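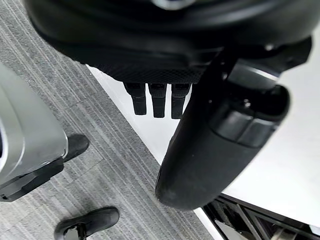

Nassoro Obura says I should have done the floor before anything else went in, and that a white top will show every mark by June. He may be right about the floor.

Anyway, a few posts on how the room is coming along, as people have asked.

1/ The plan is one flat white surface to sort things on, with clear floor on the sides you walk past. Everything else can go on shelves. We had three small tables before and things got lost between them.

2/ Paid 79 for the top, second-hand, from Lyimo. New ones were 200 and up for the same size. The legs came from Waline and needed longer screws than the ones in the bag.

3/ Height took longer than expected. I set it to suit me, then Godfrey Kaijage tried it and had to stoop. We raised it by the thickness of one block and both of us can live with that.

4/ Cleaning: warm water, a drop of washing-up liquid, soft cloth, then a dry cloth. I tried a cream cleaner on the underside first and it left the finish dull, so that's gone back in the cupboard.

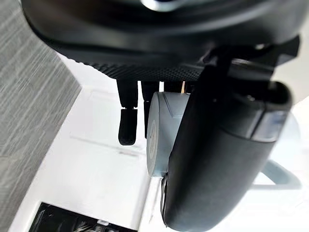 5/ Next job is the boxes in the hall. I'm doing them one at a time. Each one gets tipped out, sorted into keep, give away and bin, and the box gets flattened before I open another. If I open two at once I end up with half of each on the floor at bedtime.

6/ Cables are the worst. I've given up trying to match them to anything. If it hasn't been plugged in since we moved, it goes in one bag, and the bag goes to the tip at the end of the month.

7/ Shelves are still to come. Lider wanted 305 for the set with fitting, which seemed a lot, so I've asked for a price without. Will put them up myself if the wall is sound. It's plaster on something, and I haven't drilled it yet.

8/ For those asking about a mat under the table: no, I had one in the last place and the edges curled. Felt pads on the legs, changed when they wear.

9/ More when the shelves arrive. If anyone has a spirit level longer than mine, I'd like to borrow it for a weekend.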